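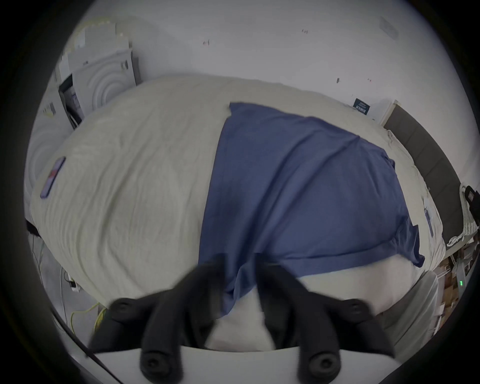

Ulises Marulanda doubts that hem-first grasping deserves to be the default for garments on soft bedding, and wrote on Thursday to argue for the collar. His point is that the collar is the stiffest part of a T-shirt and gives the policy a fixed reference when the rest of the fabric is creased.

The Piltix results support him in part. The policy was trained on 507 hand-held gripper demonstrations recorded in 14 bedrooms, with no robot arm present at recording. Each demonstration was labelled by first contact point: hem, sleeve or collar. On flat, firm surfaces the collar start gave the higher fold success. On duvets the order was reversed, as the fingers tended to close on shirt and bedding together when reaching across to the far side - a fault we now log separately as a double pick.

Two changes are being tested. Bivard has added a short lift after closure, up to 40 mm, and the policy releases if the bedding moves with the garment. Vanham is retraining with the wrist view cropped less tightly, so that both hem and collar stay visible during the approach. The first change costs 6 seconds per fold on average. The second has no figures yet.

Marulanda also asked whether the contact labels were checked by a second person. They were, for the hem and collar sets. The sleeve set is still with Śliwiński and should be left out of comparisons until December.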